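Unit 2: Inside the Workstation
Pellthorpe Technical College - Bench Hardware, course notes

Read these before the prac. Reading them during the prac is a recognised tradition, but it tends to go badly.

The processor socket

Unplug the tower, lay it on its side and take the cover off. Find the socket before you touch anything. Lift the retention lever, then the load plate, and keep your fingers, sleeves and opinions away from the pins. A bent pin is a quiet fault and will cost you the afternoon.

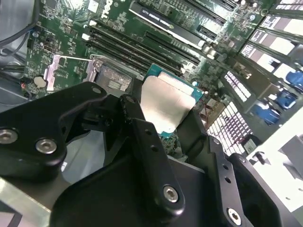
Fig. 1. Processor beside the open socket, load plate raised. Coin cell at left, memory slots bare.

Hold the processor by its edges. Match the notches, lower it straight down and let go. It needs no pushing. If you feel the urge to push, check the orientation again.

Finding your way around

Learn the board by its neighbours. Students who memorise the colour of everything come unstuck on the next model, where the manufacturer has had a change of heart. On this one, blue plastic is a fair hint that something is meant to release - try it before reaching for a screwdriver.

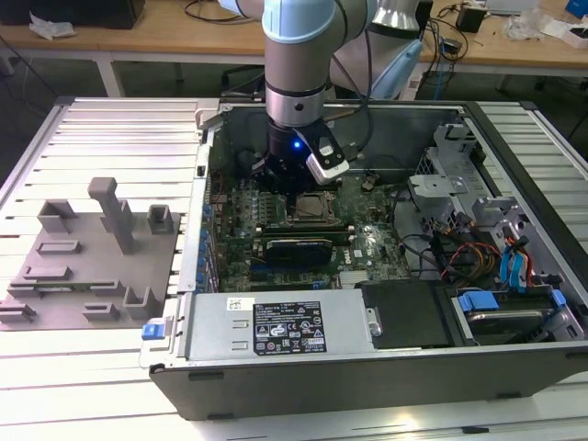

Fig. 2. Tower on its side on the slatted table. Power supply along the lower front, drive bay to its right.

The power supply stays shut. The label on top carries warning triangles, and they are not decoration.

Metalwork

Most of a workstation by weight is folded sheet metal, and most of the blood spilled in this course is spilled on it. Run your eyes along an edge before your hand. Polished strips also throw glare, so shift the lamp before you declare a connector missing. 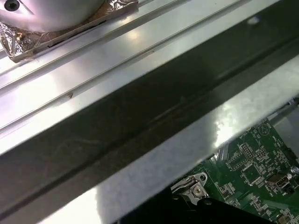
Fig. 3. Glare on bright metal, with a pin header and square chip on the green board beyond.

For next time: sketch the board from memory, label what you can, and bring the Wuna worksheet. It is worth 25 marks, 2 of them for writing your name legibly.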